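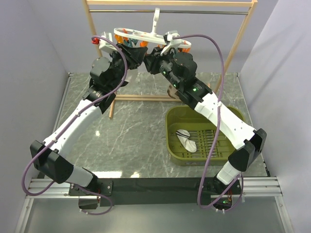 boltdale_b
Depends what you're drying on it. For socks and pants a peg hanger beats an airer every time, for anything heavier than a tea towel it doesn't.

Re: Peg hangers on an indoor clothes rail, worth it?

Leen Qudah
Small things is all I want it for. The rail is a plain pale wood one with a thin metal rod under the top beam, and the hanger is the white plastic oval sort with orange and dark teal pegs. My trouble is that it tilts. I put three socks on one end and the whole thing dips.

maldonado38
They all tilt. Start pegging in the middle and work outwards, one left, one right. Same when you take things off.

Lolley
Disagree with starting in the middle. Peg the two ends first with something of equal weight, then fill in. If you start in the middle you get one damp lump with no air through it.

maldonado38
You get a damp lump if you overload it. I've had mine since December and never had a problem. One load of smalls, window open a crack, dry by morning.

Leen Qudah
No opening window in that room unfortunately. I've got a dehumidifier but it's an old one.

boltdale_b
Then put the dehumidifier on the floor near the rail and leave the door shut. Mine pulls 453 ml out of a normal wash overnight. I measured it because my brother didn't believe me.

Lolley
What's the rail made of? Softwood ones mark if you hang wet cotton against the posts. Ours has a grey tidemark up one side.

Leen Qudah
Not sure what wood. It was a Brasia, second hand, no label left on it. The rod is 960 mm long if that helps. I keep the washing off the posts anyway.

brightside_jo
Does the hook slide? Mine shot along to the end of the rod whenever I pulled a sock off. I put an elastic band round the rod on each side of the hook and it stays put now.

maldonado38
Elastic bands perish. Bit of self-amalgamating tape is better.

brightside_jo
They cost pennies, I just change them.

Lolley
Also don't pull the sock, squeeze the peg. The little plastic pegs snap at the spring if you yank them. I've lost four that way and you can't always buy spares.

Leen Qudah
Tried both ways on 5/6/21 with the same lot of socks. Ends first was easier to keep level. It still dips a bit to the right, but I can live with that. Elastic bands are on as well.

maldonado38
Fair enough. I'm still doing mine from the middle.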